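Markora vise bench: simulation set

Maintainer: Lempi Lindqvist. Scene model: Paora Faulkner.

Contents
299 episodes, 2 arms, one vise on a wooden panel. Task: turn the handwheel. 67 episodes are held out for testing.

Layout
episodes/ holds joint states and actions
scene/ holds meshes and textures

Known issues
Handwheel friction is a guess and has not been matched to the vise in our shop.

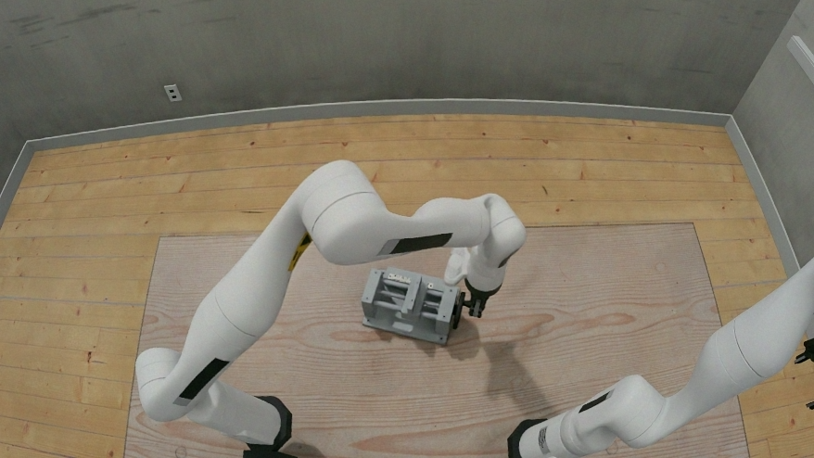

Contact settings are in scene/contact.yaml. Version 3 raised finger friction; do not mix its episodes with older ones.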